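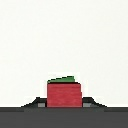

Zevdale Shared Workshop – Robotics Section

Simulation stage under way on the Ormont gripper

Members of the Robotics Section have moved their two-finger gripper, known as Ormont, into simulation ahead of assembly at the Zevdale workshop. The simulated view looks out over the gripper body, with a red block topped in green between the two dark fingers and a light gray pad on each side.

The project is led by Jasmina Gashi, who drew the first version of the fingers at her kitchen table last winter. Raimonds Mockus is responsible for the control software and for the test program, which covers 1,025 simulated grasps with changes in approach angle and closing speed. Results so far have led to one revision of the design: the finger pads will be made 6 millimeters longer than first planned.

"We would like to settle the shape of the pads on screen before we use up material," Ms. Gashi said. "The printer is shared, and other members have work waiting."

Printed parts will be produced on the workshop's own machine, and the motor and bearings have been ordered from Daltoletti. The section has set aside bench space near the rear door for assembly, which is expected to begin in August – subject to delivery of the bearings.

The project group has 14 members at present. Those wishing to take part should have completed the workshop's safety introduction and may leave their name with Mr. Mockus at the front desk. Drawings and settings files are kept in the Preda folder on the members' server.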